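The Hand Is the Cheap Part

When I came to Plerkirwood for the first time, in September, I expected to write about arms. Arms are what people bring visitors to see. After three visits I have a notebook full of remarks about fingers.

Zestent is a small company that tests grippers for other companies. A client sends a task, for example folding a towel or putting cups on a tray, and Zestent tells the client which hand to buy. Most of this work is done first in simulation. The two arms stay the same from test to test, the table stays the same, and only the last few inches change.

Two hands were under comparison during my last visit. The Ccori is a plain parallel gripper, two straight fingers that open and close. The Brivimo has the same motion but softer pads, and it opens to 132 millimeters, while the Ccori stops at 80. On paper the choice is easy. The Brivimo opens wider, it forgives more mistakes, and its driver software is also better documented, which I can confirm because I tried to read both manuals on the train.

The task was shoes. This sounds like a joke task, but the people who work with household robots take it very seriously. A shoe is stiff in one place and weak in another. It has a left and a right, a front and a back, and it must end on the rack in the correct direction. With two arms the robot must also avoid hitting itself, because both hands want to be above the same small rack at the same time.

I watched the slipper version for a whole morning. Slippers are considered the gentle introduction.

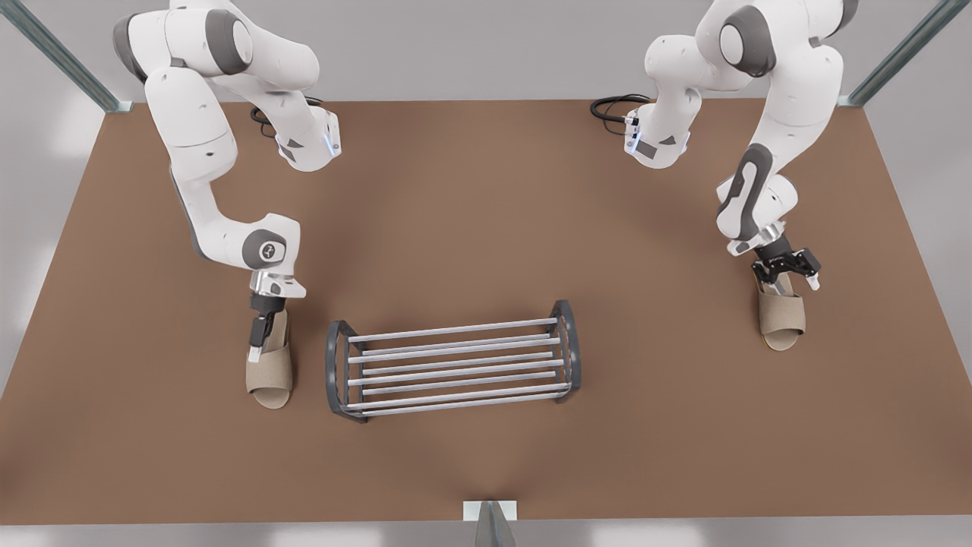

Wilmer Ñahui told me that he would never choose a gripper by its opening width, and that he would look first at how thick the fingers are at the tip. A thick finger, he said, needs free space on both sides of the object, and a rack has very little free space to give.

I thought about this when I read the results. Each hand was given 50 attempts on the same starting positions, with small changes in the angle of the shoes. In picking up, the Brivimo was clearly stronger. Its soft pads kept hold of the strap even when the approach was a little wrong. In placing, the order turned around. The wide pads touched the rods of the rack on the way down, and the slipper landed crooked or slid back to the table. The Ccori dropped more slippers early, but those it carried to the rack usually stayed there.

So which one is better? The report I was shown gives the Ccori a small advantage for racks and the Brivimo a large one for open shelves and boxes. I find this a fair answer, although I understand that a client who pays for a test may want only one name.

There is also the question of how much to believe. Simulated rubber is not rubber. The friction value for the pads was adjusted twice while I was in the building, and each time the scores moved. The engineers do not hide this. They repeat the final tests on real arms, and they keep both tables of numbers side by side -- sometimes the difference between the tables is larger than the difference between the hands.

The next round will use laced shoes, at 70 percent of the present arm speed. The Ccori will get longer fingers for it, and the Brivimo a thinner pad, which its maker has promised but had not yet delivered when I left.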